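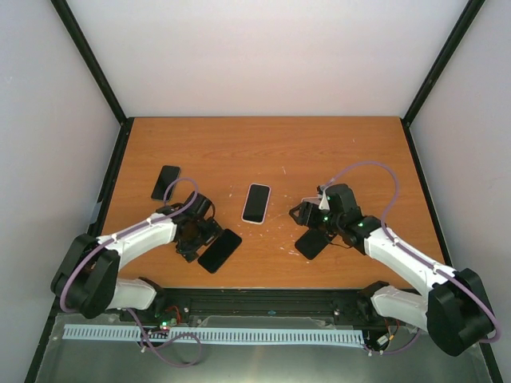
Shireen Shabalala wrote back that the fault had not cleared with the update: calls to the Boston office still go to voicemail after one ring on the desk side, and the mobile app shows them later as missed, with no sound at the time.

Print
E-mail

Ticket 1503
Product: Nivuvport mobile calling app
Site: Boston
Status: Resolved, monitoring
Handled by: Akash Singhal

Reported fault
Incoming calls do not ring on mobiles that have been left alone for a while. Outgoing calls work. Calls ring normally if the app is open. Desk phones on the same ring group ring once, then the call drops to voicemail. First reported in September, after the Clendel firewall was put in.

Checks, first pass
Account settings compared with the Steyn office, which has no fault. Ring groups match. App version matches. Voicemail delay is set to 40 seconds at both sites, so the early drop at Boston is not coming from that setting.
Do Not Disturb off on all test mobiles. Notifications allowed. Battery saving off for the app.
Moved one mobile from office Wi-Fi to mobile data. Rang correctly on every attempt. Moved it back to Wi-Fi and the fault returned once the app had been in the background long enough.

Conclusion at this stage: local network, Boston only.

Checks, second pass
Firewall log exported for one working morning. It holds 113 dropped entries for the push service. All are replies arriving on connections the firewall had already closed. The idle timeout on the guest and staff Wi-Fi rules is much shorter than the interval at which the app refreshes its connection. The wired rule has the same timeout, but the desk phones send a keepalive and stay connected.

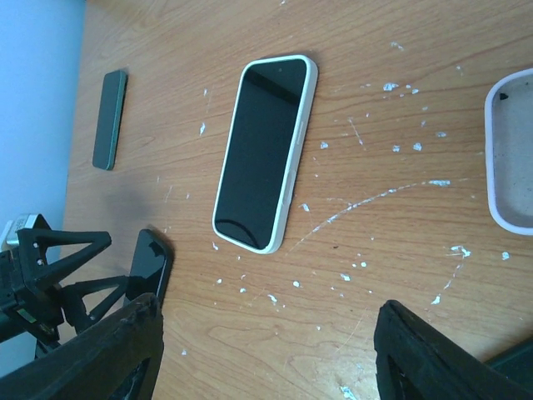 The fault depends on how long the app has been idle, so any test that starts with someone picking up the mobile and unlocking it is of no use. Two of the early "works for me" results were obtained like that and have been struck from the log. The state to test is a phone lying face up with its screen off, as with the one in the white case, left that way until the idle period has passed. Call it from an outside line. Do not touch it before the call. Note the time of the call and the time of any alert separately, as a late alert counts as a fail.

Change made
Idle timeout raised on the staff Wi-Fi rule. Guest rule left as it was. Rule saved and firewall restarted at lunch.

Result
Nine test calls after the change, all rang on the mobiles. No dropped push entries for the staff network since the restart. The single ring on the desk side has also gone. One mobile was returning a "busy" code when it could not be reached, and the ring group treated that as a refusal for the whole group. Group setting "stop on busy" is now off.

Outstanding
1. Mobiles on guest Wi-Fi will still miss calls. Shireen Shabalala to move those users to the staff network.
2. Clendel firmware update is pending. Check that the timeout survives it, as the last update reset custom rules.
3. Missed-call list still shows the old entries. They can be cleared by signing out and in again.

Ticket stays open until item 2 has been checked.

Print
E-mail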